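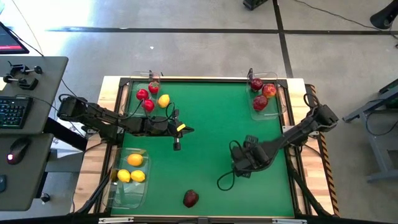 Bench with the green mat, three clear tubs and the fruit.

November, notebook, plastics recovery

Started 8.40. Second batch of mixed household film from Lirkden came in two bales, one much dirtier than the other. Labels on the bales don't match the delivery sheet. Nantana is ringing them.

Took 10 samples of 100 g each from the dirtier bale, working from the outside in. Shook each one over the coarse sieve first, then washed in the small tank with plain water, no soap this time. Last month's soap run foamed over the weir and we lost most of the fines, so the numbers from that one are no use.

Float test after washing. Most of it floats as expected. What sank was mainly tray offcuts and bits of bottle sleeve, plus grit. Sleeve is a nuisance as it curls and traps air, then comes up again when you aren't watching. Thongchai suggests stirring for a minute and leaving it longer before skimming. Tried it on samples 8 to 10 and the skim looked cleaner by eye. Not weighed yet.

Paper labels still the main problem. They turn to pulp in the tank and stick to everything. Old Kamata screen is blinding after 7 minutes or so and has to come out for a rinse. Could try soaking and draining before the main wash. Need a second bucket with a lid.

Dryer: left it on the low setting over lunch. Film at the bottom of the basket still damp at 14.15, top was fine. Turned it by hand and gave it another go. Don't weigh anything from today until it has sat overnight.

Rivska want to know if the washed flake can go straight into their bin liner line. Told them not before we have a moisture figure we believe. They also asked for 305 kg by the end of the month and we are nowhere near that with one tank.

Fadach pump making a rattling noise on start up. Goes away once it is running. Checked the inlet, found a bottle cap ring and removed it, still rattles.

To do
Weigh 1 to 10 dry, enter in the sheet
Repeat the longer settling on the cleaner bale
Order screen mesh, same size as before
Nantana: Lirkden labels
Thongchai: pump, take the cover off
Empty the grit trap, it is full again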